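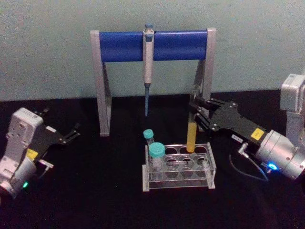

A single-channel pipette hangs from its stand behind a clear acrylic rack.

The Order of the Bench

At the Kullton teaching laboratories, the first lesson of the year involves no samples and no reagents. New staff and students are shown to a black worktop and asked to set it up properly, using a pipette, a stand, a rack and a handful of tubes. The session lasts two hours. Many of those attending have already completed a degree, and some are surprised to find themselves back at the beginning.

The laboratories adopted this approach in July, following an internal review of supplies and working practice. The review covered 448 individual workstations across 4 buildings and recorded, among other matters, where instruments were kept at the close of the day. At 93 of those workstations, pipettes had been left lying flat on the bench or in a drawer. A pipette stored in this way is more easily knocked to the floor, and any liquid that has found its way into the lower part of the instrument may travel up toward the piston.

The recommended remedy was an inexpensive one. Every workstation now has a stand, and every pipette is to be returned to it between uses. The simplest pattern, with two legs and a crossbar, holds the instrument upright with the tip end well above the work surface. Larger carousel stands remain available in shared rooms, where several people may need different volumes in the course of a morning.

Racks received similar attention. The review found a wide mixture of wire, foam and plastic types in service, a number of them inherited from departments that no longer exist. Clear acrylic has become the preferred choice for general bench work. It allows the user to see the level in a tube without lifting it out, and spills on the base are noticed early. Its disadvantages are well understood: acrylic scratches, and it must never be wiped down with acetone or placed in an autoclave. Guidance on both points is now posted beside the sinks. 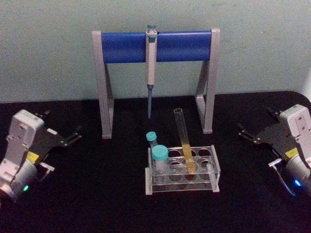

The rack stands in front of the pipette, with a tall glass tube toward the right.

Position on the bench is largely a matter of reach. The rack belongs in front, close to the hands, with the stand behind it. Staff are advised to keep tubes of one kind together where possible, and to leave an open hole between containers that are handled often. Caps should stay on until the moment they are needed. Tall glass tubes call for particular care – a hole that is too wide will let them lean, and a leaning tube is easily caught by a sleeve.

Labeling remains under discussion. Two of the buildings use printed labels, while the others continue to rely on marker pen, and each side has its defenders. A common standard is expected to follow once the Dristia wing has reopened and its benches have been fitted out.

The Harb building has kept its older wooden racks for display in the entrance hall, where they may be viewed during normal opening hours.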